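tandomport: block pushing on a striped board, data card and tooling notes 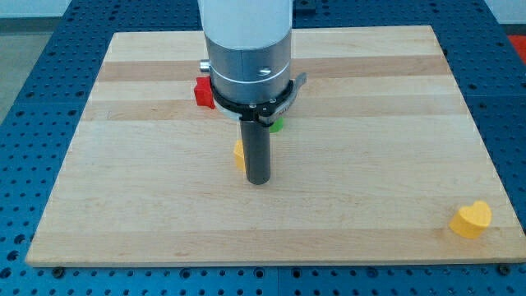 A comment in the issue tracker from Queiroz asks why the segmentation step does not simply threshold on hue and skip the learned model. The yellow pieces are the short answer. A mask for yellow returns one region when two yellow pieces touch, and the honey-colored strips of the board fall inside the same hue band under warm light. The threshold code is still in the repo as a fallback (perception/hue_fallback.py) and is off by default.

Status

Usable. The episode format is frozen as of September. The planner API is not, and function names under plan/ may change without a deprecation period.

What is in the package

2,978 episodes of planar pushing with a vertical rod tool
433 of those held out as the test split, listed in splits/test.txt
Segmentation weights and the training config
Nikel, the push planner
Bretusow, the replay and labeling tool

Setup

The work surface is a board made of glued strips in alternating light and darker wood, on a perforated blue table. The end tool is a straight black rod. The colored pieces include a cube-like red block and a yellow heart. The planner works in board coordinates, with the origin at the near left corner, x to the right and y away from the near edge. Units are meters everywhere except in the Bretusow display, where they are millimeters.

Episode layout

Each episode is one directory:

rgb/ color frames, PNG
state.csv joint positions, joint velocities, tool position, one row per control tick
plan.json the push sequence as issued
masks/ instance masks, 16-bit, value 0 is background
meta.json calibration, board pose, software version

Frames and state rows are matched by timestamp. Do not match them by index. The camera and the controller run on separate clocks, and the offset is stored in meta.json under clock_offset. Episodes recorded with versions before 0.4 have this field set to null; the loader estimates the offset from tool motion and prints a warning.

Perception

The segmentation model outputs instance masks. Each mask is fitted with a polygon, and the polygon is passed to the planner along with a visibility score. Most errors come from occlusion by the wrist and the tool collar. A piece standing behind the rod often shows only one edge, and the fitted polygon then comes out too small and shifted toward the visible side.

To limit this, the tracker keeps the last polygon with visibility over the threshold (default 0.7) and moves it rigidly until a better view arrives. This assumes the piece has not rotated during the occluded interval. For the heart that assumption is poor, and heading errors are larger than for the block. Set tracker.freeze_heading to false if you have your own rotation model.

Planning

Nikel samples contact points on the polygon boundary, rolls each candidate forward with a quasi-static friction model, and keeps the sequence with the lowest cost. The default budget is 4,000 samples per step. Lowering it speeds up planning but mostly hurts crowded layouts, where few contact points can be reached without the rod sweeping into a neighboring piece.

Before each push, the rod moves to a hover height above the board, travels to the pre-contact point and descends. Hover height is set in config/motion.yaml. It has to clear the tallest piece in use, and the planner does not check this for you.

Concave outlines need a special case. The notch between the two lobes of the heart can hold the rod, and the friction model treats this as two simultaneous contacts. The solver fails to converge on some of these. Failed candidates are dropped and counted in plan.json as n_dropped.

Running it

Install with pip install -e . from the repo root, then:

tandomport fetch --split test
tandomport replay --episode 0009
tandomport plan --episode 0009 --samples 4000

The replay command opens Bretusow with masks and planned contacts drawn over the color frames. Keys: space to pause, comma and period to step, m to toggle masks, e to edit a polygon. Edits are written to a sidecar file and never overwrite masks/.

Known problems

Instance IDs can swap when two yellow pieces separate after contact. 9 test episodes are affected, listed in splits/id_swap.txt.
Lens distortion is corrected in the polygons but not in the PNG files.
The reflective wrist is sometimes segmented as a piece. The workspace filter removes these cases only if the board pose is correct.
Bretusow does not read episodes over a network mount on Windows.

License

Code under MIT, episodes and weights under CC BY 4.0. Bug reports should include meta.json and the output of tandomport version.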